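Equipment planning for hand-held gripper data collection

Equipment planning for hand-held gripper data collection is the process of choosing, pricing and scheduling the hardware used to record manual tasks for training robot arms. A person performs the task while holding one or two grippers by the handle, and no robot arm is needed at the recording stage. Planning usually covers the grippers themselves, wear parts, computing and storage, household objects, site costs and operator time.

Background

Early projects often bought a robot arm first and collected demonstrations by remote control. Hand-held grippers changed the order of spending. A group can now record for months before it commits to an arm, and can pick the arm later to suit the fingers it has already used. The drawback is that a mismatch between the hand-held fingers and those on the final arm can make part of the recorded material less useful. For this reason many plans fix the finger design before anything else is ordered.

Budget categories

The gripper pair is normally the largest single item in a small plan, but it is seldom the largest share of total cost over the life of a project. Operator wages and the time spent checking recordings tend to overtake it within the first season.

Wear parts are listed separately. These include finger pads, bolts, cables and batteries. Pads wear unevenly, and a worn pad changes how cloth and smooth dishes are held. Plans commonly set a fixed replacement point and do not wait for an operator to report slipping.

Storage is often underestimated. Two-handed sessions produce at least two video streams along with motion data, and a second copy is usually kept at another site.

Objects and table settings

Task objects are a small cost that takes a large amount of staff time. Cloth, mugs, spoons, trays and paper bags are cheap, and most are bought secondhand or brought from home. Variety matters more than quality. A recording table may hold things that have nothing to do with the task, so that the trained system learns to cope with clutter. Tablecloths and backgrounds are changed on a schedule for the same reason.

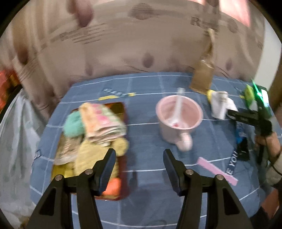
Buyers generally keep soft goods and hard goods on separate lines of the budget. Fabrics have to be washed and refolded between sessions, and some plans include a laundry allowance. Breakable items are bought in larger numbers than needed.

Example: the Nirkbridge plan

The Nirkbridge household tasks project drew up its equipment plan in June, before signing a lease on its recording site in Bedbridge. It called for 3 gripper pairs, two in daily use and one held as a spare. The plan ran for 9 months and allowed for roughly 100 hours of accepted recordings per month. The object list had 102 entries, most of them kitchen items and clothing.

Grippers were ordered from Amarasinghe, a small workshop that also supplied the finger pads. Storage and backup were leased from Lisow on a monthly contract. The project chose leasing after its first estimate of data volume proved too low. The purchase of an arm was moved to a second budget, to be approved once the first recordings had been reviewed.

Lead times

Grippers built to order take longer to arrive than off-the-shelf cameras or computers. Planners usually place the gripper order first and use the waiting period to collect objects, prepare tables and train operators. Calibration equipment should arrive with the grippers or before them.

See also

Robot end effector
Learning from demonstration
Capital budgeting
Spare parts management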